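My winter coat went in for a new lining and I have feelings about it

I held out as long as I could. The lining in my winter coat went at the left armhole two years ago, and I spent two years putting my hand into the hole every single morning, swearing at it, and finding the real sleeve on the second go. You'd think a person would learn where the hole is. I did not learn where the hole is.

Then last winter the pocket bag gave out as well and I lost a house key down into the hem, where it jingled until spring. So this year, before it got cold, I took it to Zustitz, the alterations place behind the post office in Giltow, and asked what it would take to put it right.
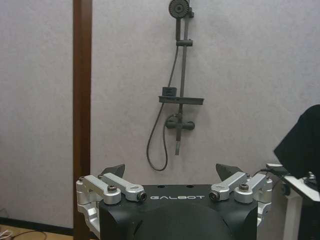

Last updated: October (added the bit about buttons)

The woman at the counter turned it inside out without a word, which felt a little like being at the doctor's. She tugged the seams, rubbed the shoulder between her fingers, and told me the wool had plenty of life left but the lining was finished. Not worth patching, she said, because new cloth would just tear away from the old stuff next to it. She wanted to take the whole thing out and start over.

I asked for the price and tried to look like somebody who knew what a good price was. It came to less than half what I'd pay for a new coat of the same weight (I had looked – the one I liked was $400 and the sleeves were too short anyway). So I said yes, and then she brought out the swatches and I lost my entire lunch hour.

I had no idea you got to choose! I went in assuming black. I came out with a rusty orange twill that nobody on the street will ever see, and I'm so pleased with it I keep unbuttoning the coat on buses.
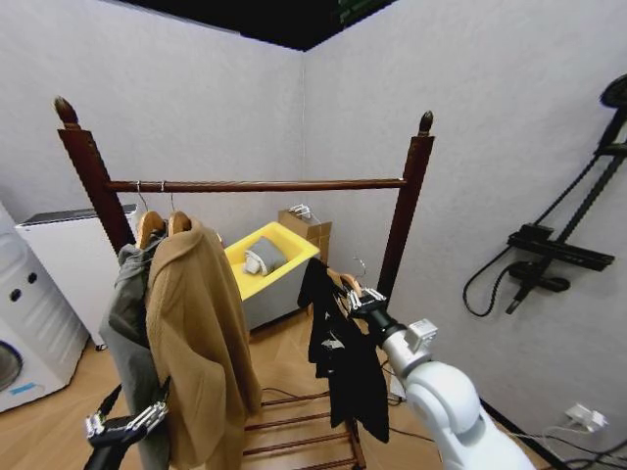

Camel in front, gray behind it.

She also set me straight on a few things I'd been doing for years. I hung my coat by the loop at the neck, on a hook, all winter long. Apparently that's how you get the little peak at the back of the collar, and I'd always thought mine was just made that way. It goes on a proper hanger now, a wide one. If it gets rained on, it dries out in the room before it goes anywhere near the closet, and it doesn't go next to the radiator no matter how late I am in the morning.

And brushing. I'd never brushed a coat in my life. I bought a Drakine clothes brush, 11 dollars from the hardware store, and the amount of grit that came out of the shoulders was disgusting and also very satisfying. Brush down, with the nap, and empty the pockets first or you'll be chasing receipts across the floor.

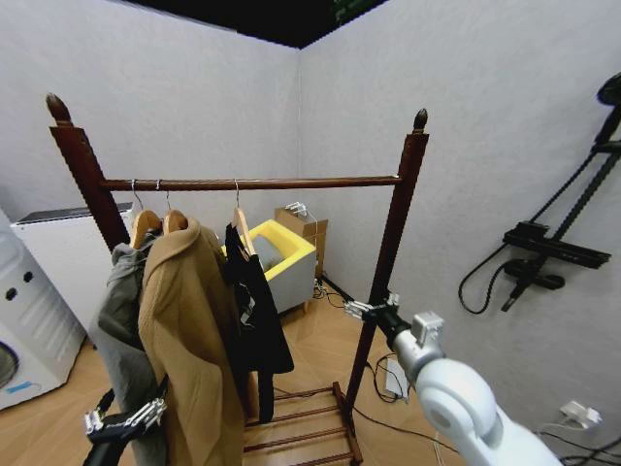

Plenty of room left on the right-hand side of the rail.

The waiting was the hard part. They said 10 days, and of course the weather turned on day two, so I went around in a rain jacket with two sweaters under it, looking like a parade balloon. I spent a good part of that time in Seol, the coffee place across the road, partly for the heat and partly to stare at the alterations window in case that hurried things up. It did not hurry things up. The ginger cake is very good though, get there before 4 if you want a slice.
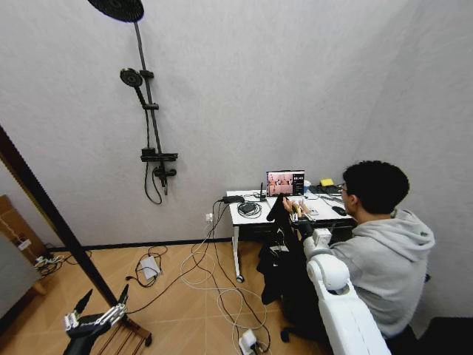 Gray hoodie, hood down.

Okay, buttons, since a couple of you asked. I kept the originals but had them all sewn back on with a shank – that's the little stem of thread that lets the button stand up off the cloth so thick wool can fit underneath. Mine used to pucker every time I did them up and I blamed the cake. There's a tiny flat button behind each one on the inside now too, so the strain isn't all on the fabric. You can do this yourself with strong thread and a matchstick for a spacer. I tried one at home on an old cardigan and it's holding fine, if slightly crooked.

The key, by the way, was still in the hem. It came back to me in an envelope pinned to the collar, along with a bus ticket and a cough drop. I'd already had the locks changed.

Next up is a pair of boots that let in water at the left toe. If anyone near Giltow knows a cobbler who doesn't sigh when you walk in, leave me a comment.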